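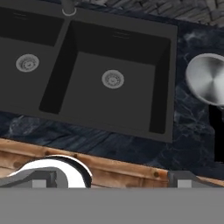
Double-basin sink in charcoal gray, dark blue marble counter. Rendering.

Home Features Clubs Gear Letters

The Long Road to a Decent Backhand

September 2021

5 min read

My rating is 507. If you don't play league table tennis, that number means nothing to you, and if you do, you're already being kind about it. I was beaten in March by a twelve-year-old who ate a granola bar between games. She said "good match" and shook my hand with a slightly sticky palm, and I drove home to Erby with the radio off.

So I signed up for lessons. I'd been playing for years by then, in basements and one memorable dentist's waiting room, and I figured I had a solid game with a few holes in it. Xiaoqing Xiao watched me hit for maybe a minute before she caught the ball in her hand and put it in her pocket.

"Who taught you the backhand?" she asked.

My uncle, I told her.

"Okay," she said, and wrote something down.

Xiaoqing coaches at the Ason, a hall on the north side of town with a low ceiling and terrific floors. The first thing she did was take away my serve. I loved my serve! It was a big swooping sidespin thing that won me plenty of cheap points off people who hadn't seen it before, and she banned it for the whole summer. I was to put the ball in play with something short and boring and then (her words) find out what I had.

What I had was a forehand that went up and a backhand that went sideways.

We did multiball, and if you've never done it, picture somebody standing across the table with a bucket, feeding you one ball after another a little faster than you'd like. The Ason keeps 3000 balls in rolling bins, and by the end of a session it looks as if most of them are under your feet. You spend nearly as long scooping them up with the net on a pole as you do hitting. I got quite fond of the scooping. It's the only part where you can breathe.

My training partner was Alun Gape, a retired bus mechanic who plays with long pimples on his backhand side and apologizes for it constantly. Long pimples, for the uninitiated, send your own spin back at you in ways that feel personal. I'd loop one as hard as I could and it would come floating back with a wobble on it and die in the net off my paddle. "Sorry," Alun would say. Then he'd do it again.

He also talked me into changing my rubber. I'd been using the same sheet of Kang for so long that it had a bald patch, and he pressed his thumb on it and made a face. New rubber went on both sides that weekend, glued on my kitchen table with a rolling pin, and for two weeks every ball I touched flew long. Everything! Pushes, blocks, the polite little warm-up rally before a match. Xiaoqing wouldn't let me switch back. She had me shorten the swing until my elbow hardly left my ribs, and one evening the ball just started landing.

The league is a funny mix. We play four to a team, best of five games, and the Plarnano club has owned our division for as long as anyone on my team has been in it. Their top player, Graça Sequeira, is rated 400 points above me and blocks like a garage door. She stands right up at the table, barely moves, and lets you hit yourself out of the match. I've watched bigger, stronger players go at her for three straight games and walk off soaked while she looks for her car keys.

I drew her in the first match of the fall season, naturally.

I lost the first game 11-3. Between games Yaqin Jiang, our captain, gave me precisely one instruction, to stop going to the corners and play at her elbow, right where she has to choose between forehand and backhand. I'd heard this a hundred times from Xiaoqing and had never once remembered it with a score on the board. I remembered it. Short serve, push to the elbow, wait. She popped one up a little and I hit the backhand, the compact new one with no uncle in it at all, and it went past her down the line.

I took that game 11-9. I'd like to tell you about the rest of the match, but it was 11-4, 11-5 to her, and I was still so happy about the second game that I didn't see much of it. Graça told me afterward that the backhand was nice and the forehand was giving me away (I drop my shoulder, apparently, and she can read it from the moment I start back).

I brought this to Xiaoqing the next Saturday, thinking she'd be impressed at the scouting. She already had it in her notebook, on the page from the first lesson. We start on the forehand this week. I've asked when I can have my serve back, and she's told me to pick up the balls.

More in Features

Two Clubs, One Hall: Sharing Space at the Ason
How Often Should You Change Your Rubber?
Žofie Vlček on Umpiring Her First Final
A Beginner's Guide to Long Pimples
Letters: The Great Towel Break Debate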